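clakevau-traces: memory access traces for cache studies

5 min read

Clakevau is a set of memory access traces taken from small and mid-sized programs, meant for people who want to test cache replacement and prefetch ideas in a simulator. Version of 23 December 2019. Read the part on limits before you plot anything.

What is in it

There are 3518 traces. Of these, 2694 passed every check in the Jeltia script and live in `clean/`. The rest are in `doubtful/`. I kept them because a lot of published trace sets throw the awkward ones away and then report how well behaved their data is.

Each trace is a compressed text file with one access per line:

`cycle core address kind size`

`kind` is R, W or F (instruction fetch). `cycle` comes from the core's own counter and I would not lean on it across cores. The counters drift, and the correction in `tools/align` is a straight-line fit, good enough for plots and too crude for coherence timing. Two papers' worth of people have asked me whether it can be used for that anyway. No.

Programs were built with the same compiler flags unless `notes.txt` in the folder says otherwise. Twelve folders have such a note. The Fitzsimmons group of programs (sorting, sparse solvers, a small video decoder) was built before we fixed the flags and has been left as it was – rebuilding it would have broken comparisons with the older results.

How to run it

`make check` verifies the files. `make replay TRACE=clean/0001.tr.xz` feeds one trace to the bundled simulator, a plain set-associative model with least-recently-used replacement. It has no victim cache, no banking and no page colouring. It is a baseline, so please stop quoting its hit rates as if they described a chip.

Replaying a long trace needs some 900 MB of memory with the default window. Lower `WINDOW` if that hurts. Results change slightly when you do, and the size of the change is worth reporting along with them.

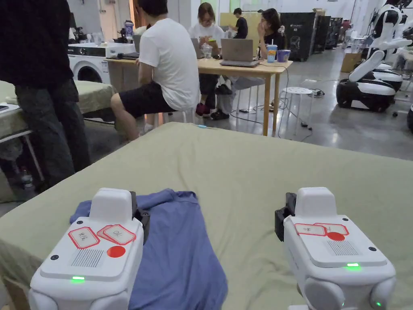
Two hand-held grippers over a mattress with a pale olive-green sheet.

What I don't believe about it

Address streams were recorded with tracing switched on, and tracing slows the program. On one core this matters little. With several cores sharing data it changes who gets to a lock first, so the sharing patterns you see are partly a product of the recorder. I tried a lighter recorder in July and got different sharing patterns. I don't know which set is closer to the truth and would be wary of anyone who says they do.

The choice of programs is also suspect. They are the ones we had source for and could build. Nothing here looks like a large database or a browser. If your prefetcher does well on Clakevau, it does well on loops over arrays, mostly.

The Pratard labels (`stream`, `chase`, `mixed`) were given by a script with hand-picked thresholds. Move a threshold a little and a good many `mixed` traces become something else. Treat them as folder names.

Known faults

- Some traces in `doubtful/` end mid-record. The reader skips the last line without a warning.
- Addresses are virtual. Physical mapping was not kept.
- System calls are missing altogether, so file-heavy programs look far too tidy.

Licence and reuse

Free to use and copy, with this file kept alongside. If you drop traces, list which ones.

14 shares | 3 comments

**busbar_k**: Is the July recorder going to be released? Seems odd to mention it and leave it out.

**tlb_or_not**: Tried the straight-line fit on a four-core trace and got writes landing before the reads that fed them. The README did say. Would still prefer the tool refused to run on those.

**mhollow**: `make check` fails for me on anything with a space in the path. Quoting the variable in line two of the makefile fixes it.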